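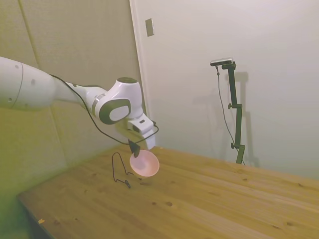 # Chapter 14: The Series and What Is Claimed for It

Most people who work in genre publishing will tell you that series sell better than standalone novels. They'll tell you this quickly and with confidence, and if you ask how they know, the answer is usually the name of a series that did very well. Students should get into the habit of writing that name down and asking for the next one, and the one after. The list tends to run short.

This chapter is about the series as a commercial form in horror, crime and military adventure, the three categories where it is most often recommended to new writers. Chapter 13 dealt with the single contract. We now look at what changes when a publisher buys several books at once, or buys one and puts "Book One" on the cover in hope.

## 14.1 The case as it is usually put

The argument goes roughly like this. A reader who finishes the first book and liked it is already persuaded. The cost of finding that reader has been paid. Every later volume therefore sells to a warm audience, and each new release sends fresh readers back to the beginning, so the whole backlist earns.

There is nothing foolish in this. Parts of it are plainly true of some series. The trouble is that it describes what happens to readers who carry on, and says very little about the ones who don't. Publishers call the proportion who carry on *read-through*, and a good deal of trade advice treats it as if it were a fixed property of the form, like the trim size.

Consider the figures a small press will show you. When Grostgate circulated a summary of its horror list to prospective authors in December, it reported that later volumes of its series had "retained the core audience". The summary did not define the core audience. If it means the people who bought the later volumes, the claim cannot be false, and it isn't worth much either.

## 14.2 A worked case: the *Matent* books

The *Matent* novels by Volodymyr Boiko are a useful study precisely because they were neither a triumph nor a disaster. The first was sold as a complete story about a grain town under quarantine. It found readers, mostly through library orders and word of mouth at conventions, and Grostgate asked for two more.

Boiko had not planned two more. In his correspondence with his editor, Khrystyna-Mariia Nechyporuk, he says so more than once, and with less tact each time. The surviving problem was a simple one of plot: the quarantine had been lifted, most of the cast was dead, and the one character readers asked about at signings had been written out in chapter 20. She came back. The explanation takes up most of the second book's opening and has not been much admired.

Look at Table 14.1 at the end of the chapter before you read on, and note which columns are left blank. We have print sales for all three titles and library holdings for the first. We don't have e-book sales by volume, which Cuypers, the distributor, supplied only as a combined total. Anyone who tells you how many *Matent* readers went on to the third book is guessing. Nechyporuk guessed in a conference paper, to her credit saying that it was a guess, and the figure has since been quoted in three writing guides with the warning removed.

> **Term to know: attrition.** The loss of readers between one volume and the next. Attrition is often presented as a curve. Before you trust the curve, ask whether the points on it come from one series or from several averaged together, and whether the series that were cancelled early have been left out.

That last question deserves a section to itself.

## 14.3 The series that stopped

When advice is built on long-running series, it is built on the ones that lasted. A military adventure sequence that reached ten volumes can be studied at leisure. A sequence that was announced as a trilogy and ended after Book 2 generally can't, since the publisher has no interest in keeping the page up and the author has no interest in discussing it.

Svyatoslav Bilyk and Lesia Bilyk tried to get around this by working from publishers' seasonal catalogues, matching every title announced as the start of a series against what later appeared. It is slow work and their sample is small. They are careful about what it shows. Still, their list of abandoned series is a good deal longer than most editors expected when asked beforehand, and several of those editors had commissioned books that were on it.

You may object that a failed series might have failed as a single book too. Quite so. The Bilyks say the same, and their data can't settle it. What the list does is take away the easy comparison between successful series and ordinary standalones, and that comparison is what most of the trade advice rests on.

## 14.4 The author's side of the ledger

A multi-book contract is commonly described to authors as security. Pornthip Wannasri, whose crime novels set on the *Skalteck* oil platforms were contracted as a set of four, puts the other view in an interview recorded for this textbook in April 2021. She was grateful for the first cheque. By the third book she was writing to a delivery date agreed years earlier, for an advance agreed years earlier, about a detective she had come to dislike. Under joint accounting, explained in section 14.6, the strong sales of one volume went towards the unearned advance on another.

Her contract allowed up to 14 weeks' grace on each delivery. She used all of it every time.

Read the extract from that contract in Appendix C alongside the next section. Pay particular attention to the option clause, and mark any place where the word "series" is used without being defined.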